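Clistero Hand-Held Gripper: replacement finger set and safety notice

Spare part 3768, updated 2 May 2023

If you bought a Clistero gripper from us last December, thank you, and please do read this page before you pick it up again. We had some letters and calls over the winter about fingers that stayed closed after the handle was let go, and we have spent a good while on the bench at Brodomus getting to the bottom of it. The trouble lies in the return spring, which came to us a touch too soft in one batch – 155 grippers in all – and it shows itself mostly with thick, fuzzy cloth, the sort of thing you'd fold or lift off a bed.

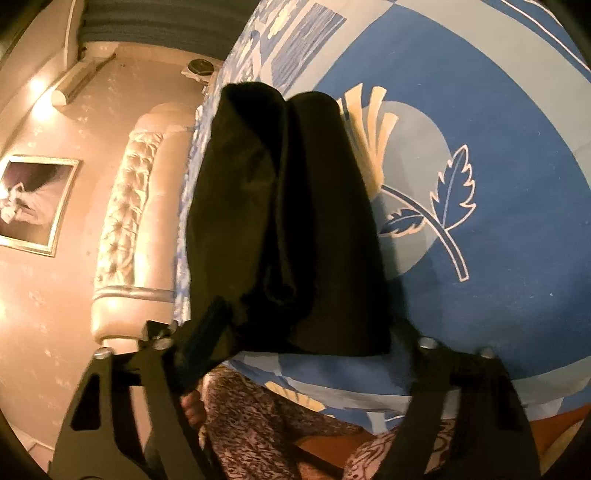
Can I carry on using my gripper while I wait for the new part?
Please put it away until the new spring is fitted, as a finger that sticks can nip your hand when it lets go.

The replacement set has both fingers, the stronger spring and 7 screws, one of them a spare for when the first rolls under the wardrobe. It's free to anyone with a gripper from that batch, and £58 to everybody else. Fitting it is a gentle sort of job, though do keep your own fingers well clear of the jaws until the last screw is in.

Not for use with the Vainio long handle – we're still testing that one.

Sold and posted by Kornorance. Please send the old spring back in the same box.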